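Serra packing room, automation notebook
July, entry 62
Kept by: Uyên Dương
Read by: Khải Đoàn, Cường Ninh, Aidan Heffernan

Purpose of this entry: to record how work at the packing counter has changed since the arm took over carton placement, and to list what remains open before the Lenau line is considered for the same treatment.

Throughput. The morning run was set at 1000 cartons. The arm placed 742 before the midday stop, and the remainder was finished by hand. Cartons with a glossy top are still the slower ones. Khải lowered the closing speed of the fingers at 10:40 and left it there for the afternoon. The old value is written inside the cover of the Civton binder.

Staffing. Two packers were formerly assigned to placement for the full shift. Placement now needs one person, who refills the feed, clears faults and checks print. The second position has moved to returns. Ngân Khúc has held both and was asked for her view. She reports that her shoulders are less tired at the end of the shift, and that the work is lonelier. The two placement packers used to talk while they worked, and the person on the feed now stands with their back to the room. She also noted that the fault tone is pitched so close to the door buzzer that people walk to the wrong one. Cường will change the tone.

Skills. Fault clearing is at present known to 5 people on the day shift and to none on the evening shift. This is not acceptable for a station that runs until nine. Aidan has agreed to stay late and train the evening packers at the counter itself, with the arm powered, using the Camumham sheets as a base. The sheets need correction first: step four refers to a menu that was removed in the last update.

Pay grade. The feed position is still listed as general packing. Ngân raised this, and I agree that the duties have moved beyond the description. I have written to the site office and will paste the reply here when it arrives.

Counter and surroundings. The wrist camera works close to the tile, and the grid of grout lines has been useful to Khải as a rough check on alignment when a carton sits crooked - quicker than opening the calibration page. The wall behind has picked up a few dark marks. Cleaning of wall and tile stays with the packers for now, at the end of each shift, with the arm parked.

Open items. New fault tone (Cường). Corrected sheets (Aidan). Reply on grading (Uyên). Turn the feed table so that the operator faces the room; Khải to measure whether the cable will reach. No decision on Lenau until the evening shift has been trained.
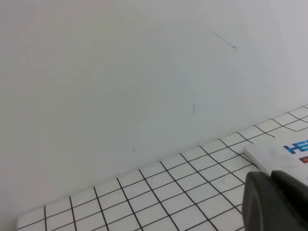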